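Arside opens its Table Room for people who want to bring an old tabletop back to life 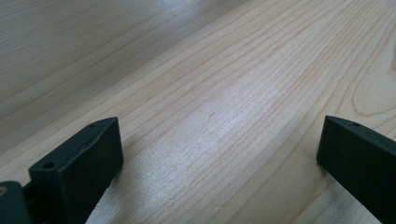
Feb 20, 2025 – I have been sanding tables for other people for a long time, and the question I get most at pickup is "could I have done this myself?" My answer has always been yes, probably, if you had the space and somebody to stop you before you reached for the wrong grit. So this spring we're giving you the space, and I'll be the somebody.

My name is Araba Akpalu and I run Arside, a small furniture refinishing shop on the ground floor of the old Kamolrat building. Starting in January we cleared out the back half of the shop, painted it, argued over the lighting for far too long and moved in the benches. We're calling it the Table Room, and it is open to the public from today.

You bring a wooden top – a kitchen table, a desk, a coffee table, a cutting bench, the leaf you found in your aunt's garage – and you work on it at one of our benches with one of us nearby. We supply the sandpaper, the dust extraction, the finishes, the rags and the coffee. You go home with your own table and quite possibly sore shoulders.

The people we had in mind are the ones who have a perfectly good table and are tired of looking at it. Rings from glasses, a cloudy patch where the hot dish sat, that sticky feeling old varnish gets in summer. Most of it lives in the finish and hasn't touched the wood at all. I love showing people that part! You take off a layer of yellowed varnish and there's the grain, all those thin lines you forgot you owned.

A word on pale woods, as we get so many calls about them. Light tops are lovely and they are a bit bossy. They show every scratch you leave behind, and oil will warm the color whether you wanted it to or not. If you like your table pale, tell us when you book and we'll set out the water-based finish and have you try it on the underside first. Please do try it on the underside first. I have a desk at home that I didn't try on the underside first, and it is now orange.

Shine is the other thing we end up talking about. Plenty of people come in asking for a high gloss and leave with satin, once they've seen both next to a window. Gloss bounces the light right back at you, so if your table sits by a big window you may spend breakfast squinting at it. Some folks like exactly that, and we'll happily help you get there. It takes more coats and more patience between them.

Montri Ruangrit will be running the Table Room with me. Montri came to us from Jirneck, where he built staircases, and he has the steadiest hands with a scraper I've ever seen. I asked him for a quote for this release and he gave me this: "Go with the grain and stop when it's done. People always want to do one more pass, and that one more pass is where the trouble starts." He then asked if he could go back to work.

The room is 580 square feet and we'll keep it to two tables at a time, so you can walk all the way around yours without bumping into anybody. A bench for the day is $100, which covers materials and help. If your top needs drying time between coats (it will, if you're using varnish) we'll store it on our racks for up to a week at no extra charge, and you can come back in for the last coat.

We couldn't have fixed up the room without Grunditz, the lumber yard across the street, who gave us the boards for the sample wall. Every finish we carry is on that wall, on pale wood and on dark, and you're welcome to touch all of it. I'd like you to, in fact. A finish that looks great and feels like a plastic lid isn't going to make you happy at dinner.

I should mention a few things we can't take. Anything with a veneer so thin that sanding would go straight through it, anything with old paint that hasn't been tested for lead, and anything too big for the back door. The back door is narrower than you'd think, so measure before you borrow your neighbor's truck. If you aren't sure whether yours is solid wood or veneer, send us a picture of the edge and the underside and Montri will tell you what he thinks.

We've had almost 800 people sign up for the shop newsletter over the years, and those folks have had first pick of the early dates. There's still room in the calendar, mostly mornings. You can book at the counter or by phone, and if you just want to look at the sample wall and ask me about your table, come on by. Wear something you don't mind getting dusty.

About Arside

Arside refinishes and repairs wooden furniture for homes and small businesses, mainly tables, desks and shelving. The shop is owned by Araba Akpalu. The Table Room is its first space for customers to do the work themselves.

Press contact: Araba Akpalu, Arside, ground floor, Kamolrat building. Reporters who would like to sand something are welcome to bring it along.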